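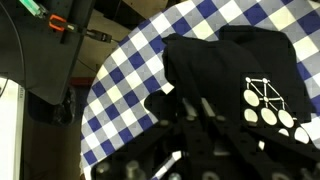
The folding table, in its good cloth.

About Emum

Emum is a small school for people who never learned to fold. We teach shirts, towels and, for the brave, fitted sheets. Our students are grown adults with jobs and mortgages, and many of them own a chair at home that hasn't been sat on in years.

We began with one table and a stack of flyers. We printed 300 and still have most of them, folded very nicely. Since then 129 people have finished the basic course, and a few have even kept it up, according to their spouses.

The tablecloth came with us from the first room. Checks are handy for a beginner, who can line a hem up with a row of squares and see how far off it has wandered. They are less kind to the teachers.

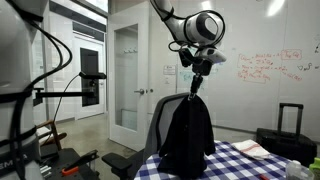 Black cloth held up, towel lying folded.

Every class starts with the pick-up. Hold the thing high, let it hang, find out which end is which. Students want to skip this part and go straight to the sleeves, and their sleeves look like it. Towels come first in the course, shirts second. Socks are a matter of personal belief and we stay out of it.

Classes run 15 weeks, evenings, with a break in November. Bring your own laundry. Clean, please. 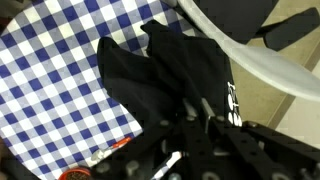 Dark garment, bunched up.

We are often asked whether dark clothes are harder. Yes. You lose the seams, and any print ends up wherever it likes. We save them for the second half of the course, when people have stopped apologizing to the table.

Share this page (15)

Comments (2)

kular_b: Took the fall course. My drawers close now. Still can't do a fitted sheet.

laundryday: is there parking

Related
Polska Street room: how to find us
The Jayasinghe towel fold, step by step
What to bring to your first class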